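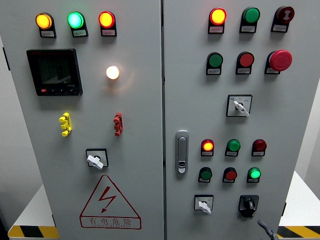 Training panel, both doors, head camera.

Teleop vs hand guiding for cabinet controls

Forum: Manipulation / Learning from Demonstration
Thread status: open

relay_bench
Task is panel work on a two-door control cabinet: rotary switches, push buttons, the mushroom stop. We are collecting demonstrations for a policy that takes a short command ("lower left switch, right door, one step clockwise") and does it. So far everything is remote control with a leader arm, head camera view on the operator's monitor.

Buttons are fine. Rotary switches are not. Operators come in at a bad wrist angle, grip the lever, and then run out of joint travel halfway through the turn. They let go, regrip, and the policy learns the regrip as if it were part of the task.

Before I throw out a month of data: has anyone compared this with moving the arm by hand?

kdrutt
Same problem on our side with the Geter leader arm. We fixed most of it by making people set the wrist before they approach. Start each demo with the gripper rotated to the far end of its range, opposite the turn direction. Ugly to watch, trains well.

We also delete any demo with a regrip. No exceptions. Operators learn fast when their count goes down.

Hernán Tamayo
I would go the other way and hand guide the rotary switches. You feel the detent through the arm. Through a leader arm with no force feedback you are guessing from the picture, and a small lever handle seen from the head camera gives you very little to guess from.

At Arboleda we hand guided every detented control and used remote control for the buttons only. Mixed data, one policy, a flag for the collection method. No trouble with the mix.

relay_bench
Hernán, how did you keep your own hands out of the view? That was why I ruled it out. The head camera sees the whole panel, so anyone standing at the wrist is going to be in it.

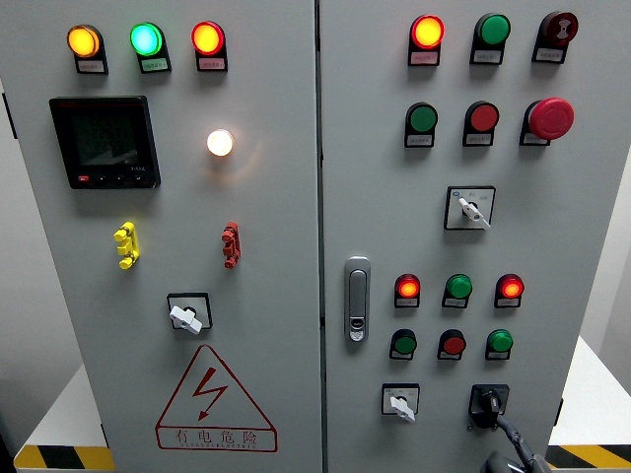 The other thing is that the panel state is not the same from one demo to the next. Lamps change when a switch changes, and if the person guiding leans on a button the lamp state in the log no longer matches the command. With remote control I know the only thing touching the door is the gripper.

Hernán Tamayo
Two passes. Guide by hand and record joint positions and torques only. Step back, play the motion back, record camera and everything else on the replay. The person is never in the training images. Reset the switch between passes or the replay turns a switch that is already turned.

kdrutt
Replay is where I disagree. You guided the arm with a person carrying part of the load. On playback the arm carries all of it, so the contact forces are different. On a push button it doesn't matter. On a stiff rotary it can stall short of the detent, and then you have a demo labeled as a success with the lever sitting between positions.

Hernán Tamayo
So check the end state and drop the failures. You are already dropping regrips.

kdrutt
Checking the end state means reading a lever angle from the head camera. Try it on a white lever over a white plate and tell me your error rate.

ostrava_nine
We read the angle with a wrist camera, one still at the end of each demo after the gripper backs off. Cheap. The head camera is good for which switch, poor for which position.

On numbers: we had 3000 remote demos on push buttons and stopped seeing gains after the first 900. On rotary switches we were still gaining at the end. Split your budget by control type.

relay_bench
That matches what I see. Buttons went flat early.

Question on the mushroom stop. Do you demonstrate the release as well, or only the press? Ours has to be twisted to release and I have been resetting it by hand between demos.
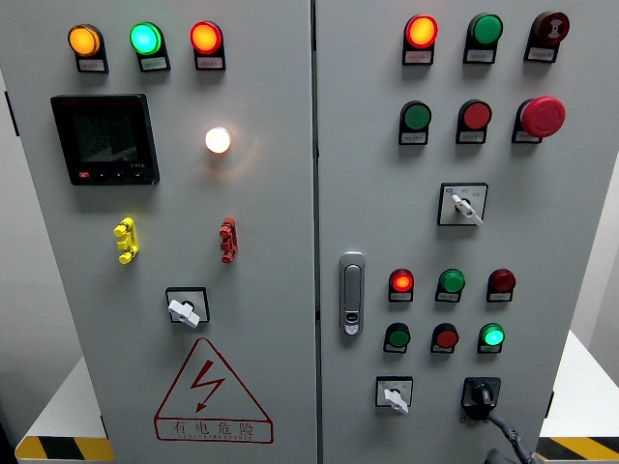
Posted by: transka_user | Member since 2012 | Reply 7 in this topic

Demonstrate both, as separate tasks with separate commands. If you chain press and release in one demo the policy will release a stop that someone else pressed. We found this in simulation on the Transka rig and split the data the same day.

On the original question, I side with kdrutt for anything with a long turn and with Hernán for short ones. A single detent step can be guided and replayed without much force error. Two or more steps, use the leader arm with the wrist preset.

Also log the starting position of every rotary switch, including the ones you are not touching. We left that out and the policy decided that a switch's neighbors told it which way to turn.

Hernán Tamayo
Agree on separate tasks for the stop. Don't agree on the step count. Stiffness matters more than travel. Put a torque gauge on each switch and decide from that.

relay_bench
No gauge here, but the joint torques from the existing demos should give me a ranking. Plan for now: keep the button data, delete rotary demos with a regrip, preset the wrist on new ones, and run a small hand guided set with replay on the loosest switch. I'll add a wrist still at the end of each.

kdrutt
Post the stall rate on the replay set when you have it. If it's low I'll change my mind.

ostrava_nine
Keep the deleted regrips in a separate folder. We ended up using ours as negatives for the success check.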